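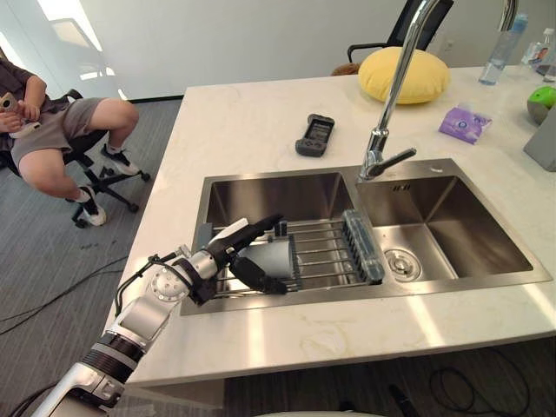 Ticket 132 - Grolar build, hand opens early on cup lift
Status: open
Where: kitchen corner, Sternley shared shop
Hardware: Dankwa hands, Remden arm controllers, our own wrist brackets

Problem: arm carries the gray cup over the sink, all good, then the fingers relax before the place command goes out. Cup drops. Doesn't happen every run. Plastic cup so no harm done, but can't move on to the dishwasher sequence until this is sorted.

Expected: grip holds until place is confirmed.
Got: grip target jumps to zero mid move, no error in the log, status light stays normal.

Tried so far:

Swapped the hand cable for the spare. Same.

Lowered wrist speed to half. Fewer drops but still get them, so not a fix.

Raised grip force 2 steps. Fingers hold harder and then let go exactly the same way. Put it back.

Ran the hand alone with the arm parked, open and close for 19 cycles, zero faults. So it's not the hand by itself. Has to be something with the arm moving.

Update, afternoon
Logged grip target and wrist angle togehter. The jump to zero shows up when the wrist rolls past a certain point, always the same direction. Going back the other way it's fine. Thin cable on the outside of the arm gets pulled on that roll, I could feel it go tight when I turned the joint by hand with power off. Spare was routed the same way as the first one, duh, so swapping it proved nothing.

Also found Remden config has "release on comms timeout" turned on by default. Timeout is 15 ms. So one short dropout and the hand opens. Would rather it froze and threw an error.

Changed:
- more slack at the wrist, cable clamped lower on the forearm
- timeout behavior set to hold + log
- left the timeout value alone for now
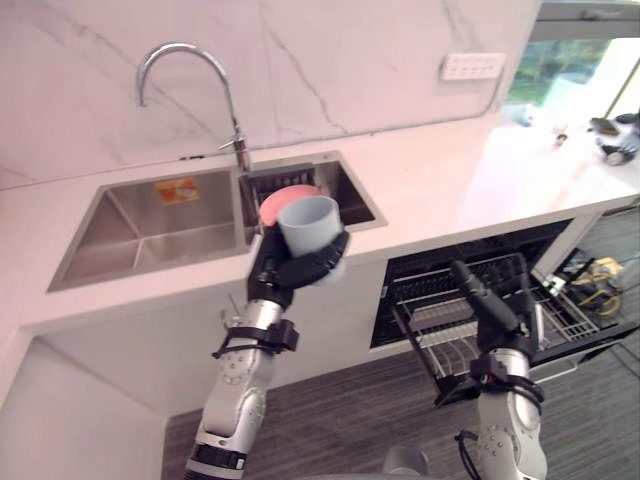

Reran the cup lift over the sink after that. No drops in the first batch but I've been fooled by this one before so not closing yet. Log does show one comms gap, hand held thru it. So the config change is doing its job and the cable still isn't perfect.

Lower rack test next. Need both arms live for that and the reach down is a much bigger bend than anything at the sink, so if the cable is going to complain it'll be there. Don't know if the other arm has the same timeout setting, never checked, it was flashed separately.

To do:
- read config off the second controller BEFORE running it
- longer hand cable, or a connector with a latch
- ask Remden support why release is the default
- save both configs to the Grolar folder, currently only on my laptop

Leaving open. Please don't change the wrist clamps, I marked where they sit with tape.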